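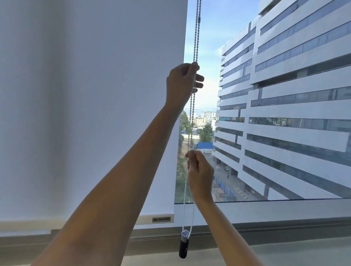

Roller blind drops crooked on the chain side
Posted by Asanka Seneviratne, Tuesday

I finally put up white roller blinds in the home office and I love them, the light is gorgeous! One snag: the fabric creeps sideways as it comes down. I work the bead chain with both hands, one high and one low, and there's a weight hanging in the loop. What should I check first?

Toritz258
Check the brackets with a level! Mine were a hair off, and a bit of card behind the low one fixed it. Such a satisfying job.

horkton_hal
tape on the tube, works great

Last updated: November

Related
Shortening a bead chain
Cleaning white blinds
Measuring for an inside mount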